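Section 4: Getting your room ready for the first booking

Do this after your listing is approved in Nimodik (section 3) and before you open the calendar. Hosts who open the calendar first always regret it. Last edit 21/01/2018, Lok-yiu Lo.

You need: the host login, the key box, the welcome card, guest sheets, a phone with the app on it.

4.1 Key box

1. Open the box with the code on the yellow slip. Code is good for one opening only.
2. Set your own four digits. Not your house number.
3. Close, scramble, try it twice.
4. Type the new code into Nimodik under Arrivals > Door. Save. Wait for the green tick.

Note: the app will not send the code to the guest until the tick shows. No tick, no code, and the guest is on your step with bags.

CAUTION: do not hang the box on a shared gate or railing without written OK from the building. Gramberg Lets will pull the listing if a neighbor complains.

4.2 Surfaces and wipe-down

Stone, tile and glass get wiped on every changeover. Plain water and a drop of dish soap, then a dry cloth. No vinegar on marble. No lemon sprays either, same thing.

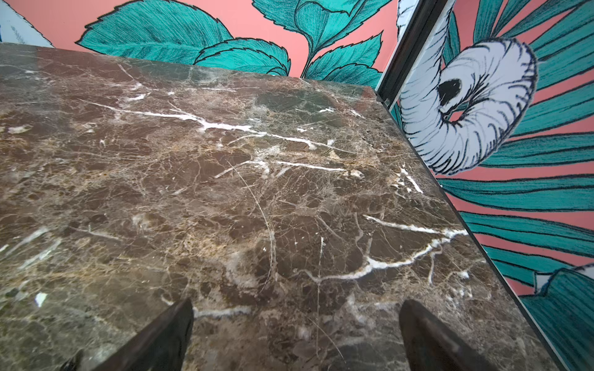

Fig. 4a. Dark brown marble top with white veins.

1. Clear everything off first. Dont wipe round things.
2. Wet cloth, back to front.
3. Dry cloth straight after.
4. Coasters back out, one per seat.

Marks that won't lift: leave them, log them under Room > Condition. Date and one line is enough. If it's logged before the guest arrives they can't be billed for it and you can't be blamed for it.

4.3 Room name and style tag

Every room needs a name of 30 characters or less, and one style tag. Guests search on the tag more than they do on price, so pick with care.

1. Room > Name. Type it. No emoji, no capitals all the way through.
2. Room > Style. Pick ONE from the list (Plain, Coastal, Garden, City, Family).
3. Room > Short text. Two sentences. What the guest gets, what they don't get.
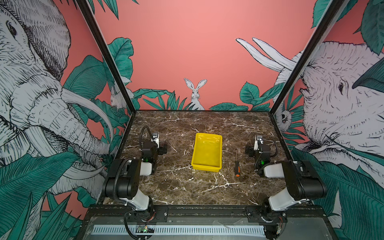 Style tags go by what's on the walls, since furniture gets moved and swapped between rooms. A plain room with a fern in it is still Plain. Pink mural, green leaves, sketched white animals all over three sides, that is Garden and no argument. If you're torn between two tags choose the one a guest would say out loud to a friend. You can change the tag once every 30 days, after that it locks untill the next period.

Caution: don't put "sea view" in the short text unless you can see the sea from inside the room with the window shut. Leaning out doesn't count.

4.4 Prices and minimum stay

1. Prices > Base. Enter the nightly rate in whole dollars. New rooms in Drasuvham mostly start at 67.
2. Prices > Weekend. Leave blank if same as base.
3. Prices > Minimum. One night is the default. Set two for holiday weeks or you'll be washing sheets every day.
4. Cleaning fee: optional. Anything over 9 puts people off short stays.
5. Save, log out, log in again, check it stuck.

Note: January rates are loaded for you. If you don't want the winter discount switch it off by hand, Prices > Seasons > Off.

4.5 Photos for the listing

Daylight. Curtains open, lamps on. Phone held sideways. Take one from the door, one from the far corner, then a couple of close ones so people can see the finishes. Wall and table top together works well.
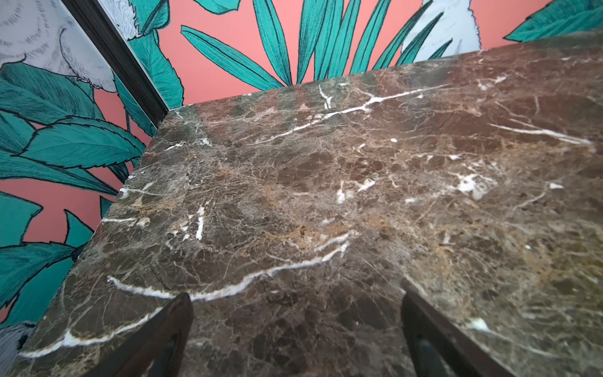 4.6 Small repairs before check-in

Do a walk round with the door shut, same as a guest would. Sit on everything. Open every drawer.

1. Handles: wiggle, tighten.
2. Toilet seat: same.
3. Bed slats: lift the matress, push any that have slid back into place.
4. Curtain rail: one good tug.
5. Smoke alarm: press and hold. If silent, change the battery and press again.

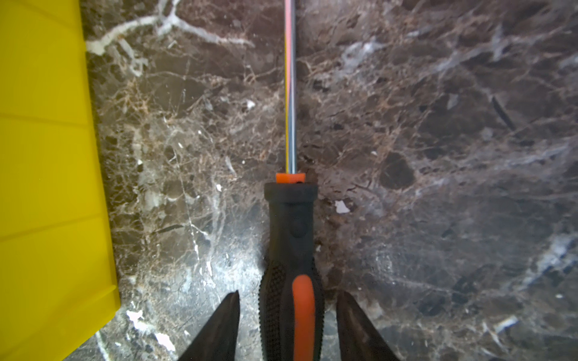
Fig. 4d. Screwdriver, black handle, orange collar.

Hand tools only. Power drivers strip the little screws in the drawer fronts and the replacements come from Yang Fittings by mail, slow.

Put tools away after, locked cupboard. Not under the sink.

CAUTION: anything with gas, or wiring past the plug, is not a small repair. Report it under Help > Urgent and block the calendar until it's signed off.

4.7 Go live

1. Calendar > Open. Choose your first night, tomorrow at the earliest.
2. Check your phone number on the guest page. Check it again.
3. Tap Publish.
4. Listing shows in search within the hour. If it doesn't you'll see error 826, meaning a required field is blank, nearly always the short text. Go back to 4.3.

Welcome card goes on the pillow or by the kettle. Wifi password on the front, trash days on the back.

Next: section 5, Arrivals and late arrivals.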